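How a Stamp Gets Its Little Teeth

July 22, 2020
By Rosângela Xavier

Take an old letter from a drawer and look closely at the stamp. Its edges are not straight. They have small bumps, like tiny teeth. Collectors really call them teeth, and the holes between them have a long name: perforations.

The first stamps did not have them. They came from the printer in big sheets, and the person at the post office had to cut each one with scissors. If the hand was tired, the cut went into the picture. Today collectors look for old stamps with four wide, clean borders, and they pay more for these.

Then people made machines with rows of pins. The pins punched small round holes between the stamps, and after that you could tear one stamp from the sheet with your fingers. When you tear through a row of holes, half of every hole stays on your stamp, and the paper between the holes becomes a tooth.

Collectors like to measure the teeth. They use a flat card called a perforation gauge, which has many rows of dots on it. You move the stamp over the card until the dots and the holes fit together. Then you read the number beside the row. The number tells how many holes there are in two centimeters. If the card says 15, the holes are small and very near to each other.

Why does the number matter? Two stamps can have the same color, the same price and the same ship on them, but one was punched on a different machine. In my own album I have two blue stamps from my grandfather, and for years I believed they were twins. The gauge showed me they were only cousins.

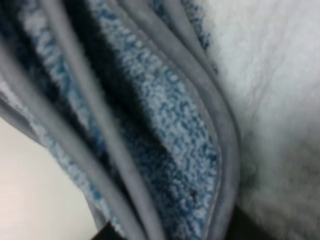
A tooth can also break, or be shorter than its neighbors. Collectors call this a short perf. It makes the stamp less valuable, so never pull a stamp from an envelope with your nails. Ask an adult to help you cut out the corner of the envelope, and leave some paper on all sides of the stamp. Many old stamps will come off in a bowl of cool water. Wait until the stamp slides by itself, then lay it face down on clean white paper to dry.

Many new stamps are stickers. They don't need holes, but some are cut with a wavy edge anyway, and it looks like teeth. Run your finger slowly along the edge and see if you can feel the difference.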